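讲稿备注:手持夹爪采集套件试用情况
主讲:Jamie Whitlock
时长控制在31分钟以内,提问另算

第一部分 开场

先报身份。我在Sedis做采购评估,不做算法。今天讲的是Zetau这套手持夹爪,从开箱到还机,我们用下来是什么情况。价格部分放在最后,有人提前问就请他等一等。

提醒自己:语速慢一点,Lieven Vanhove坐后排,他那边要同步记录。

第二部分 套件里有什么

标准包装是两把夹爪、一个充电座、一块备用电池,再加一套可更换的指垫。软件是网页版,登录后可以看到每段录像的时长和状态。供应商另有一项整理服务,按段收费,我们试用期内买了500段。

这里停一下,把样机传下去给大家拿一拿。强调重量:单手拿着不累,两只手各拿一把,连续做到下午就会觉得手腕酸。Carol Sugden的原话是“像拎着两把装满水的壶浇花”。

第三部分 为什么选家里的餐桌

我们的客户做的是家务类任务,实验台上的数据他们不缺。所以五月份试用时,Heriberto Condori找了4户人家,都在平时吃饭的桌子上录。桌上原来有什么就留着什么,不专门清场。任务单只写一句话,例如“把碗分开”“把菜放到盘子边上”,具体怎么拿由操作的人决定。

放图,不要急着讲,让大家先看几秒。

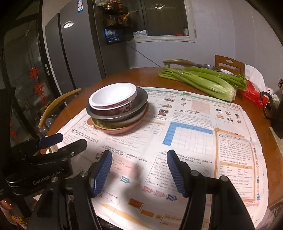

图1 餐桌任务,桌上铺着英语学习报,碗叠在一起,后面是两把芹菜

看完图讲三点。

第一,碗。这一摞里大小、颜色、花纹都不一样,有白色内壁的,有深灰色金属的,最下面那只是橙棕色的浅碗。碗套着碗,夹爪要从碗沿下手。指垫是蓝色带棱纹的,后面讲磨损的时候还会提到。

第二,报纸。上面的表格、插图、小鱼图案很多,中英文都有。供应商的自动标注在这种背景上出错比较多,在素色桌布上就好一些。这个结论只来自我们自己的批次,不要说成普遍情况。

第三,双手配合。画面里有两把夹爪,下方一把张着,左边一把横着伸进来。两把同时进画面时,软件要分清左右手。早期版本偶尔会标反,升级以后我们抽查的那一批里没有再出现。

第四部分 用下来的问题

指垫磨损。厂家给的更换周期是4,000次开合,Phyllis Mapplebeck那一组主要夹陶瓷和金属,提前就换了。换指垫要拆一颗小螺丝,螺丝刀包装里没有,得自己备。

薄的东西不好夹。单张纸、塑料袋口,夹爪合拢后经常打滑。碗沿、菜梗、瓶盖没有大问题。

灯光。晚上开顶灯录,纸面容易发白,字看不清。后来我们让各户把灯调暗一档,或者把纸挪个方向。供应商的手册里没写这一条,建议他们补上。

上传。家庭网络晚上慢,一天的素材常常要传到第二天早上。可以先存本地再统一传,但本地存储满了以后只闪灯,没有声音,有一户因此少录了一个多小时。

客服。工作时间内回复快,晚上只有自动回复。Appiah那边的代理商能借备件,但要自己去取。

第五部分 和另一家对比

只讲一张表,不展开。Lurkville的那款便宜,开合范围小,大碗夹不住。它的优点是电池耐用,一块能撑完一个下午。如果任务以小件为主,可以考虑。如果要录餐具和蔬菜这一类,我们倾向于Zetau。

有人问精度,就说我们没有做过毫米级的测量,手上只有完成率,会后可以单独发。

第六部分 建议

先租后买,租期至少一个月。第一周不要计入正式数据,操作的人需要时间熟悉。合同里写明指垫单价和升级后的兼容期限。整理服务可以买,但要留人抽查,超过500段以后价格可以再谈。

价格页在这里放,念一遍含税价,不评论。

第七部分 提问

可能会问到的:数据归谁。答:合同第二版写的是归采购方,初版没写清楚,要的人找我拿条款。

可能会问到的:住户的隐私怎么处理。答:录之前签同意书,住户可以要求删除任何一段,我们收到过一次,当天删的。

样机收回来,清点指垫,充电座留给Carol带走。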